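Gomum Arc Floor Lamp
Section 4: Placing the lamp in a room

Read this section after the lamp is assembled (Section 3) and before you plug it in for the first time. If the lamp is going into a hallway or next to an inside door, also read "Next to a door" below.

Before you start

You need the assembled lamp, the shade, a soft cloth and a tape measure. Leave the plug out of the outlet until step 9.

CAUTION: The pole curves over at the top, and the weight of the socket and shade hangs to one side of the base. Do not lift the lamp by the curve. Hold it by the straight part of the pole with one hand and support the base with the other.

Choosing the spot

1. Pick a level, hard floor or a low rug. On a thick rug the base can rock.

2. Check the distance to the outlet. The cord is 2000 mm long from the base to the plug. It should lie along the wall with some slack and should not cross a walkway.

3. Keep the shade at least 447 mm away from curtains, hanging coats and anything else made of cloth.

Note: Do not use an extension cord under a rug or through a doorway.

Fitting the shade

4. Hold the shade by its closed upper end. The scalloped edge is the thinnest part and chips easily.

5. Lift the shade up to the socket and turn the retaining ring by hand until it stops. Do not use pliers.

6. Screw in the bulb. The maximum is 13 W, LED only.

7. Wipe off fingerprints with the dry cloth. A glass cleaner is not needed and may leave streaks on the black socket.

Next to a door

The lamp can stand at the side of a door, on the hinge side if there is room. Many older panel doors have raised moldings and a lacquered finish, and a shade that swings against them will mark the finish – or break.

8. Turn the base until the shade points away from the path of the door. Open and close the door slowly, all the way, while someone else watches the shade and the pole. If either one is touched, move the lamp and try again. Keep clear access to the door handle and keyhole.
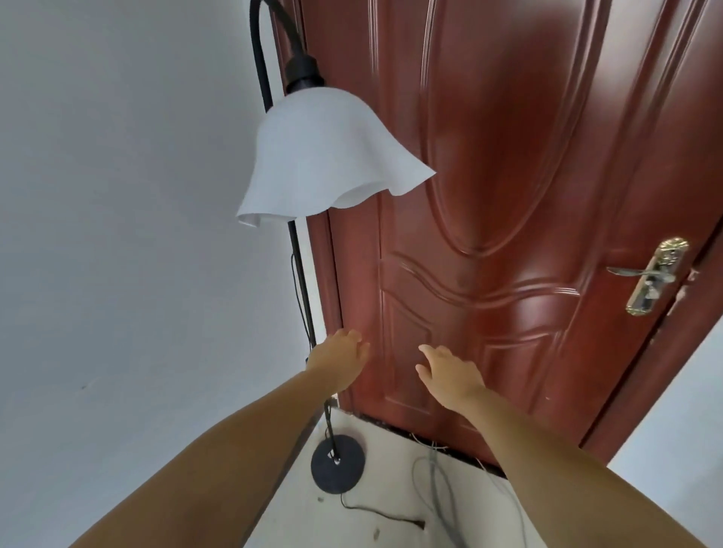
9. Plug in the lamp and switch it on with the foot switch. Glossy wood reflects the bulb. If the glare is unpleasant from where you sit, turn the base a little at a time – and repeat the door check in step 8 afterward.

CAUTION: Do not hang bags, keys or clothing on the pole or on the curve.

If the lamp leans

Unplug it and tighten the bolt under the base as shown in Section 3. If it still leans, stop using it and order base kit 899 from your Gomum dealer.

Section revised 2023-08-31. Text: Naveed Ghauri.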